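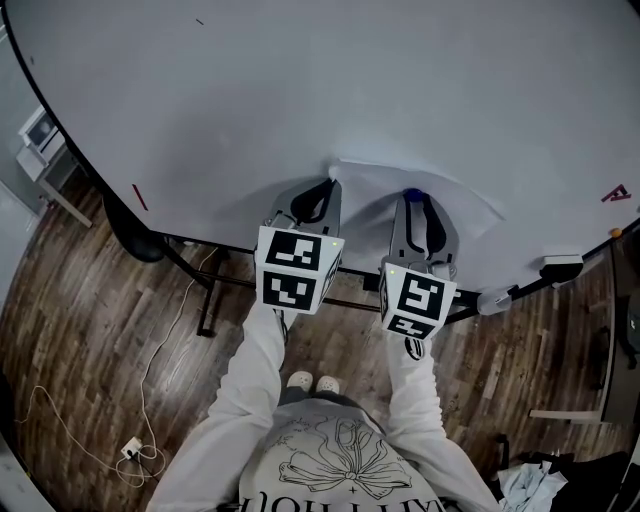

Tritonska Opens Its Drinwood Tables to Hand-Held Demonstrations

3 min read

DRINWOOD, March - Tritonska, which makes learning software for robot arms, has begun gathering examples of everyday handling work at its Drinwood site. The company has 16 tables, a supply of small objects, and a growing respect for anyone who has ever folded a napkin.

The method is simple to explain and tiring to do. A person stands at a white table with a gripper in each hand and carries out a short task: pick up a cap, move a sheet aside, put the cap down somewhere sensible. Each gripper has two curved black fingers and carries a cube printed with black-and-white markers, which lets the software work out where the hand went and how it was turned. The learning system then studies the results, at a pace the operators describe as unhurried.

Tritonska had been collecting its examples by steering full robot arms from a distance. The data was good. There was just very little of it, and a task as plain as moving a cup could use up most of a morning. With hand-held grippers, one operator can finish 300 short demonstrations in a shift, including the ones where something rolls off the table.

Those are kept, too. "Our early models had only ever seen things go well, and it made them overconfident," the company said in a statement. "Now they get to watch people drop a cap, sigh, and pick it up again. We left out the sigh."

Soft materials get special attention in the new collection. A rigid block sits where it is put, while a crumpled sheet has its own ideas, and no two crumples are alike. Operators are asked to start each attempt with a fresh mess and to resist the urge to tidy up between takes. Several have found this harder than the task itself.

The first release, named Goretau, will cover 30 tasks, most of them two-handed. It will be offered to research partners under a free license, with a smaller set of failed attempts packaged separately for those who enjoy that kind of thing. A second round, Ismail, will add drawers, lids and zippers. Zippers were meant to be in the first round.

Tritonska is taking applications for operators at Drinwood. Shifts start at 8 a.m. and no background in robotics is needed. Applicants should be comfortable standing, patient with small round objects, and willing to do the same thing again, a little differently each time.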